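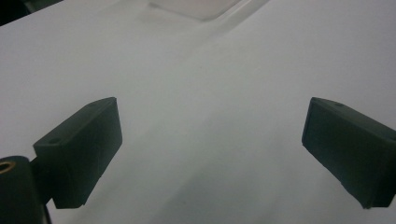 Rostyslav Karpenko writes that his white top looked level when he put it on the legs, but a pencil set down in the middle still rolled to one side, and he asks whether the feet should be adjusted before or after the screws are fully tightened. Adjust them after. The order of steps in this section has been changed to make that clear.

Section 5. Fitting, leveling and first cleaning of the white top

These steps apply to the Brinwood work table with the white top. If you have the Stadwood top, which has an oiled finish, follow the steps for fitting and leveling but do not use the cleaning steps.

Before you start
Leave the top flat in the room where it will be used for 2 days. Keep it off bare concrete. You will need the hex key from the hardware bag, a spirit level, a soft blanket and a second person for lifting.

Caution: Do not use a power driver on the frame screws. They are short, and overdriving them will strip the inserts.

Fitting the top
1. Spread the blanket on the floor and lay the top on it, white side down. Check the blanket for grit first.
2. Set the frame on the underside and line up the holes with the inserts.
3. Start every screw by hand. If one will not start, back out its neighbors and shift the frame until it does.
4. Tighten the screws until they just touch the frame. Stop there.
5. Attach the legs and tighten the leg bolts fully.
6. With one person at each end, turn the table over and set it down on all its feet at once. Do not tip it up on 2 legs, which can bend the brackets.
7. Reach underneath and finish tightening the frame screws, working from corner to opposite corner.

Leveling
1. Move the table to its final position.
2. Place the level along the long side, then across the short side. Turn the foot at the low corner counterclockwise to raise it.
3. Repeat with the level placed diagonally.
4. Press down on each corner. If the table rocks, lower the foot that is off the floor until it makes contact.
5. Lock each foot with its nut.

Note: On carpet, check the level again after a week of use.

First cleaning
Wipe the white surface with a damp cloth and a drop of dish soap, then with clean water. Dry it with a second cloth. Streaks show more on white than on the gray tops and are usually soap left behind, so wipe again with plain water before trying anything stronger.

Caution: Do not use scouring powder, steel wool or melamine sponges. They leave dull patches that cannot be polished out.

Daily use
Lift tools and equipment to move them. Put felt or a mat under anything with a hard or rough base. Ink and marker should be wiped up right away with rubbing alcohol on a cloth, followed by water.

Spare parts
Replacement feet and lock nuts are listed as part 113. Mikkelsen feet have a different thread and will not fit.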